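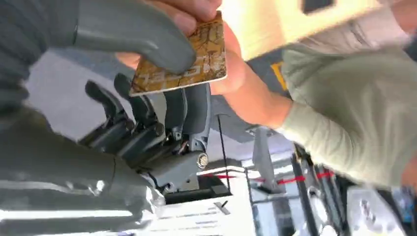

Why Do Cats Purr?

Put your ear next to a happy cat and you'll hear it: a soft, rumbly motor that goes on and on, even while the cat is breathing in. Try humming while you breathe in. It's really hard! So how does a cat do it?

Let's start in the throat. Cats have a voice box, just like you do. Scientists call it the larynx (say it LAIR-inks). Inside are two folds of stretchy tissue called vocal folds, and there is a gap between them for air to slip through. When a cat purrs, the folds open and close many times every second. Each time, the moving air gets a tiny shake, and all those tiny shakes run together into one long rumble.

For years, most scientists thought the cat's brain had to send a signal for every single flutter. Newer experiments suggest the folds can flutter by themselves once air is flowing past, a bit like a flag flapping in the wind. Cats also have little pads in their vocal folds that may help them make such a low sound. Researchers are still arguing over which idea is right, and maybe both are partly true. Isn't it great that something asleep on your couch is still a mystery?

Who purrs?

House cats do, of course. So do cheetahs -- and a cheetah's purr is wonderfully loud! Bobcats and pumas purr too. Lions and tigers are different. Their voice boxes are built for roaring, and they don't purr the way your cat does.

Kittens start purring when they are only a few days old. Their eyes are still shut and they can't hear much yet, but they can feel their mother's purr buzzing through her body. It may help them find her when it's time for milk.

Does purring always mean happy?

No! A cat in a sunny spot might purr, and so might a cat that is scared or hurt. Some vets think it could be a way for a cat to calm itself down, a little like you humming a song in a dark hallway. To find out what a purr means, look at the rest of the cat. Are its ears forward and its body loose? Good sign. Is it crouched low with its ears flat? Give it some space and tell a grown-up.
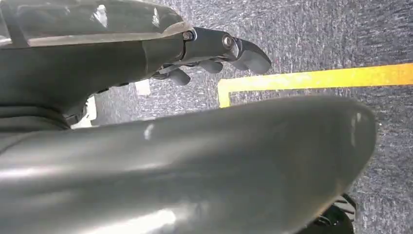
Jeptoo Shirima wrote to us that her cat Prulness has a special purr for breakfast, with a squeaky meow hidden inside it, and she wanted to know if other cats do this. They do! Researchers have recorded purrs from hungry cats and found a higher cry mixed in with the low rumble. People who listened to the recordings thought those purrs sounded more urgent, and that makes them pretty hard to ignore at six in the morning.

Try it yourself

Rest two fingers lightly on the front of your throat and hum the lowest note you can. Feel the buzz? Now hum a high note. Your vocal folds are moving faster, and the buzz changes. If you know a friendly cat, ask its owner if you can pet it, then see whether you can feel the purr through its fur -- the sides of the chest are a good place. 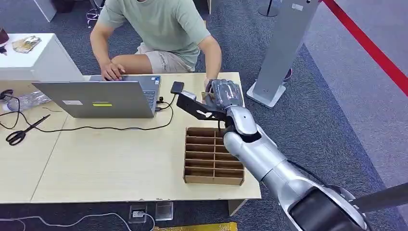 Kipchumba Okoth
Science Writer, Skumley Kids

More cat words to know

Larynx: the voice box, found in the throat.
Vocal folds: stretchy folds in the larynx that move to make sound.
Vibrate: to move back and forth very quickly.

Got a question about an animal at your house? Send it in with your first name and your pet's name. Next time we'll be finding out why dogs tilt their heads!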